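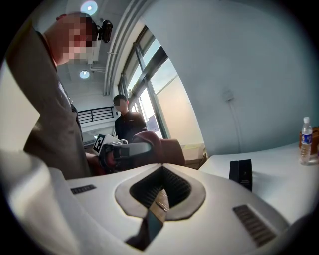

**Jelville Makers Club: Rooms and Furniture Help**

### White table by a tall window, worth moving?

Posted 24 August 2020

We have a white table in our upstairs work room that runs along the wall with the outlet. The window is tall with dark frames and gets full daylight for most of the day. Two people can work there at once but it gets tight, and the cardboard boxes end up on the floor near the glass and on the table too. The ceiling lights are the round recessed kind and I don't want to add more. Should I turn the table so it faces the window, or leave it on the wall? The room is 19 feet long. I also need to keep the outlet in reach for chargers.

*jelville_upstairs*

---

**benchdog85**

Leave it on the wall. If you face the window you will be squinting until late afternoon, and you lose the outlet unless you run a cord across the floor. Side light is better for small work anyway.

What I would change is the boxes. Put up one shelf over the far end of the table, 18 inches deep, and keep the floor by the window clear. Flatten whatever is empty. We did this in February and got back enough floor for a second stool. Drinks go on the shelf too, away from anything with a battery in it.

If the glare still bothers you, a plain roller shade is enough. Mount it inside the window recess and check that the handle clears it before you drill.

---

**Kettler_fan**

get a bigger table

---

**northstair**

I agree with leaving it. One more thing, measure the walkway between the table and the railing if you have one up there like we do. We kept 36 inches and it is fine with two people standing.

A power strip screwed to the underside of the table also helps. Get one with a flat plug so the table can go back against the wall. Ours has a six foot cord and half of that is coiled up in a hook.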